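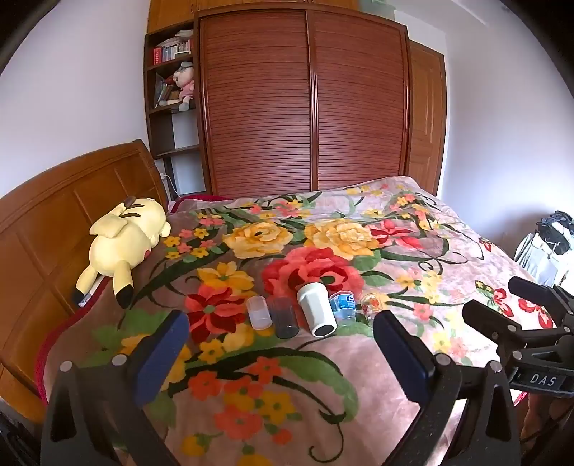 Notre projet de fin de semestre, que nous avons appelé Emosau, portait sur une question toute simple en apparence : comment range-t-on les petits contenants qui traînent dans une chambre, ceux qui finissent sur la table de nuit, au pied du lit ou entre deux livres ? Nous avions d'abord pensé travailler sur la cuisine, comme le groupe Sallano l'an dernier, mais la chambre nous a paru plus intéressante, et aussi (il faut bien le dire) plus proche de notre vie de tous les jours ! Nous avons donc choisi le grand lit comme surface de tri. Les gobelets, la bouteille blanche et le petit verre à motif orange et rouge sont alignés sur la couverture à fleurs, entre la tête de lit en bois et l'armoire à portes coulissantes, et le Pikachu en peluche tient compagnie à tout le monde du côté de l'oreiller.

Méthode

Nous avons suivi la grille Agudelo, vue en cours, qui demande de sortir tous les objets avant de décider de leur place. C'est une étape un peu longue, et nous avons souvent été tentés de ranger tout de suite ce qui nous semblait évident, mais les premières séances nous avaient appris la patience. Chaque contenant est noté selon trois critères : sa taille, son usage probable et la facilité avec laquelle on le retrouve. La grille compte 9 rubriques au total, et nous n'en avons gardé que 6, les autres concernant surtout le linge et les papiers.
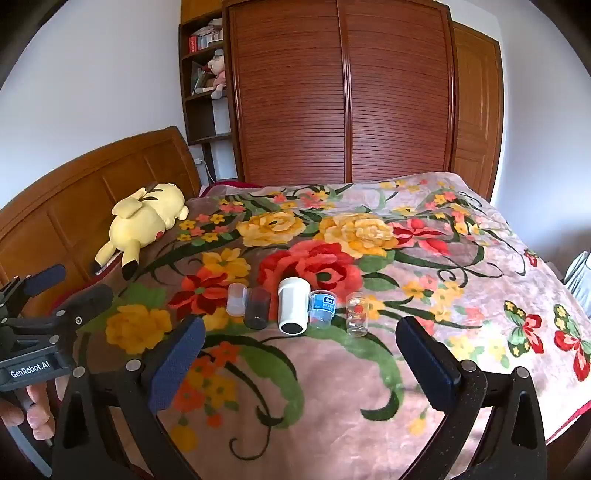 Fig. 2 : Les contenants en ligne sur la couverture, le plus volumineux au milieu.

Observations

Les contenants transparents nous ont donné du fil à retordre. Sur un tissu aussi fleuri, avec ses grandes roses jaunes et rouges, on voit le motif à travers le plastique et l'œil passe facilement à côté. Le blanc, lui, se repère tout de suite. Nous proposons donc de garder les pièces claires sur une étagère unie, et de poser les plus sombres là où il reste de la place.

Pour la suite, nous aimerions reprendre l'exercice dans la résidence Flekunholm, où les chambres sont bien plus petites et où le lit sert aussi de bureau. Il faudra sans doute revoir la rubrique « usage probable », qui a provoqué de longues discussions dans le groupe et que nous avons remplie un peu différemment à chaque séance.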